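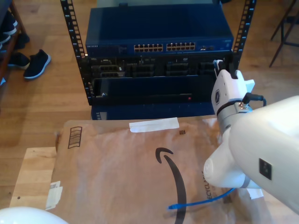
**August 6, 2026. Evaluation diary, Cumia rack service kit, Herkport**

The second week of the trial opened with the cabling exercise. The arm was assigned one blue Ethernet cable and the Netgear switch at the top of the rack. Ghislain Lévesque supervised on behalf of Flarlow and kept the written log.

The supplier's offer covers the arm, the gripper with its camera, and up to 51 hours of remote support. The support terms remain unclear as to weekend calls, and a written answer has been requested from Louro.

Two attempts were entered today. Both are recorded as incomplete, the cable having been released before it reached the port. The grip setting will be reviewed tomorrow with the supplier.

The comparison with the January quotation is still to be filed.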